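Print E-mail

4.2 Open day demonstration

The open day was held in December in the ground floor hall of the Seidel building. It was not planned as an experiment. We decided to keep records of it only after the rehearsal, when Bülent Aydoğan observed that the guests handled the gripper tool in ways we had never seen from our own operators. The present section reports these observations, and it should be read together with the controlled trials of Section 4.1.

The visitors came in groups of 10. Each group first listened to a short talk by Niall Lindsay on the Cloltov project and then moved to the demonstration place, where one person at a time could take the hand-held gripper and try to pick up and put down several objects. The same tool was used for the collection of the Rondow set, so no change was made to the fingers or to the linkage before the event. A member of the team stood beside the visitor, but gave help only when it was asked for.

Two points became clear during the first hours. The first concerns the grasp itself. Our operators normally close the fingers slowly and stop when they feel the contact. Most visitors closed them at once and with full force, and they looked at the object and forgot the tool. For hard objects this had little effect. For objects with inclined sides, the position between the fingers was more important, and visitors often had to open the hand and begin again. The second point concerns the light. In the laboratory we control the lamps, and in the hall we could not. Surfaces that are white or shiny lost all their detail in the recordings, and the color of an object could change from one side to the other. A similar difficulty was met earlier in the Ikilau trials, although there the lamps were weaker. 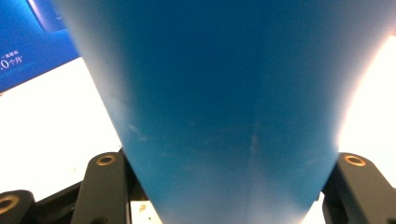

Figure 6. Blue object held between the two fingers of the hand-held gripper. The sides of the object come together toward the fingers, and the bright areas on both sides are overexposed.

We considered whether such recordings should be removed before training. In the end we kept them, with a separate label, as a robot in an ordinary room will also meet strong light. Of the 17 recordings which we examined by hand, 2 could not be used, in both cases for the reason that the object was outside the view for most of the time. The others were added to the test part only, and they have no influence on the results in Table 3.

Several visitors asked if the tool could be made smaller for the hand of a child. This question is outside the scope of the paper, but we mention it here for the groups that prepare similar events. We would also advise them to place the table away from the windows, and to leave more time between the groups than we did.

Print E-mail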